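Search this guide
Enter a keyword Go

Section 3. Setting up your Brito label printer

Read this section before you plug anything in. It covers the Brito with the standard paper roll. If you bought the Civell roll holder, fit it first and then come back to step 1.

1. Set the printer on a flat surface, with 8 inches of clear space behind it for the paper to feed.
2. Press both side tabs and lift the lid until it clicks.
3. Slide the roll onto the spindle with the labels facing up. The loose end should come off the top of the roll.
4. Pull the paper under the two guides and past the front edge, then close the lid.
5. Plug the power cord into the printer, then into the wall.
6. Hold the feed button for 3 seconds. The printer measures the labels and stops at the next gap.

Note: If it feeds more than 2 blank labels, the guides are too loose. Move them in until they just touch the paper - they should not bend it.

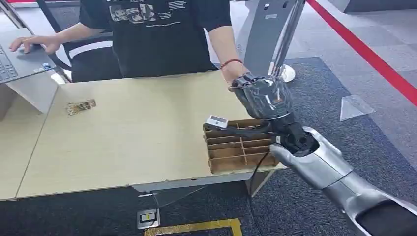 Once the labels are feeding evenly, install the software. Open Gremutix on your computer, choose Add Printer, and pick Brito from the list. Leave the darkness setting at its default for the first test page. If the print looks faint, raise it one step at a time.

Caution: The print head gets hot. After a long job, let it cool for about 20 minutes before you clean it. Do not use a blade or anything metal to remove stuck labels.

Store spare rolls in their wrapping, out of direct sun.

Next: Section 4, Printing from a spreadsheet

14 shares | 3 comments

Asabe Abubakar
Step 3 fixed it for me. I had the roll on upside down and kept getting blanks.

Pravesh Kruger
Does this work with the older Tudport rolls? The core looks a bit wider.

Asabe Abubakar
Mine fit, but I had to take the spacer off the spindle first.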